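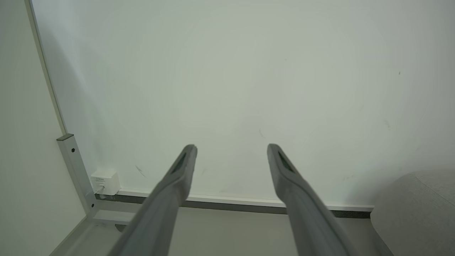
4.2 Wall surfaces and small marks

Figure 3. A plain white wall with a few small marks: a dark diagonal scuff low on the left, near a small white box, a faint curved gray mark in the middle, and a tiny dark dot at the upper right. A thin light-gray metal strip follows the boundary with the side panel.

We came to the walls late in the survey, and they became our favorite part of it! Furniture gets moved and counters get wiped, but a wall keeps a scuff for a long time, and people walk past it every day without looking. Of the 42 rooms in the Clandness survey, four had no pictures or hooks on any wall. We had expected to say very little about those four. They ended up filling more pages of our notes than the kitchens did.

The wall in Figure 3 is a good place to start. It has no pictures, switches or decorations, and from the doorway most people would call it clean. Our raters did too, at first. Asked to score a wall from memory after leaving a room, they tended to give plain walls the top mark. Asked to score the same wall again with a printed photograph in front of them, they dropped the mark by one step in 53 percent of cases, and the marks they wrote down were nearly always of three types: scuffs, smudges and dots. (We use "smudge" for any soft gray mark with no clear edge, whatever may have made it.)

Scuffs are the easiest to agree on. They are dark, they have a direction, and they tend to sit low on the wall. The one in Figure 3 is diagonal, and raters liked it as a training case, as its slant makes it easy to tell from a shadow. We can't say what left it. Bags, chair backs and shoes were all suggested by the people who lived with such marks, and we recorded the suggestions without trying to test them.

Smudges gave us far more trouble and, we think, far more interesting results. The curved gray mark in the middle of the wall in Figure 3 is faint, and two raters could stand side by side and disagree about whether there was anything there at all. Light matters a great deal. This wall is brighter toward the top center and a little shadowed toward the left, so a mark of the same strength would stand out differently depending on where it fell. For the June visits we therefore added a second look at each wall, taken from the opposite side of the room, and agreement on smudges went up at once.

Dots were scored only if a rater could point to them twice. The tiny one at the upper right in Figure 3 passed. Many others did not, and we left them out of the totals.

A word on edges and corners. We treated any strip, bracket or trim along a wall as a border and scored the surface on each side of it separately. In Figure 3 that means the main wall gets its own score and the white side panel gets another. The side panel is darker, being more in shadow, and early raters wanted to mark it down for that. The Plarkar scoring sheet now has a line telling them to judge marks only, and to leave brightness to the column beside it.

The same sheet was used in the Jondow rooms, where painted walls and wallpaper were mixed. Patterned paper hid nearly everything except scuffs. Plain white paint hid almost nothing once people were asked to look closely, and we found that raters enjoyed the looking. Several went back to their own homes and sent us notes on their hallways, which we have kept for Section 6.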